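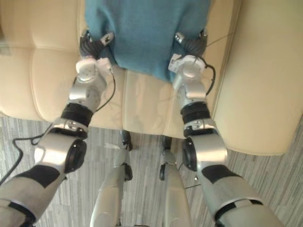
Brahim Lamrani wrote in to say that the queue times for Gaber are no use at all unless we also say whether the park opened early that morning, and he is quite right, so there is now a column for it. It's called early_entry, and it says yes, no or unknown. Thank you, Brahim! The older rows mostly say unknown, I'm afraid, as I never thought to write it down.

Skiretport Queue Notes

Hello and welcome. This is a little collection of queue times and trip notes from Skiretport, the seaside theme park that a good many of us have been visiting since we were small enough to be measured against the painted fisherman at the gate. It began as a notebook, became a spreadsheet when the notebook got rained on in the line for Stavis, and is now a proper set of files that anybody can download and use.

What you get

There are 2000 rows in queues.csv, one for each time somebody joined a line and got to the front of it (or gave up, see below). They come from 54 separate visits. The other file, notes.txt, holds the chatty bits: which snack stalls were open, whether the band was playing, what the weather was up to.

Columns in queues.csv

visit: a plain number, so you can group the rows from one day out
ride: the ride name as it appears on the park map
joined: time of day we joined the line, 24-hour clock
posted: minutes shown on the board when we joined
waited: minutes we really stood there
gave_up: yes or no
early_entry: yes, no or unknown (new, see the top)
remark: anything else, often blank
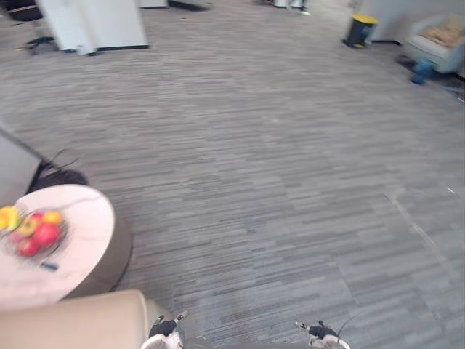 Carpeted lounge area, with a round side table.

A few words on the rides

Stavis is the log flume, and it is by far the best covered, mainly because my family will not go home without riding it. Gaber is the indoor coaster. Its board tends to be gloomy in the mornings, and I've often seen 70 posted and been on board well before that. Zomstead is the haunted village walk-through, where the line splits into two halfway along and then joins up again past the windmill, so please treat those waits with some care. Mahmoud Berrada always picks the left side and swears by it, but we never recorded which side anyone took, so the data can't settle that one.

Things to watch out for

The waits were timed on ordinary watches and phones, so don't lean on them to the minute. If gave_up says yes, then waited is how long we lasted before leaving the line, and you'll want to drop those rows before working out any averages. A blank in posted means the board was switched off. It does not mean a walk-on, and I have made that mistake myself.

December is thin. The park only opens for the lights evenings then, and half the rides are covered up. Thursday is rather over-represented too, that being my day off for many years.

Using it

Please do! Put it in your trip planner, your blog or your school project, and a mention of Skiretport Queue Notes would be lovely. We aren't connected with the park in any way. If you have your own times to add, send them over in the same columns and tell me how you'd like your name spelt in the thanks file. Handwritten lists are fine as well, though they take me longer, particularly in the summer when I'm mostly in a queue.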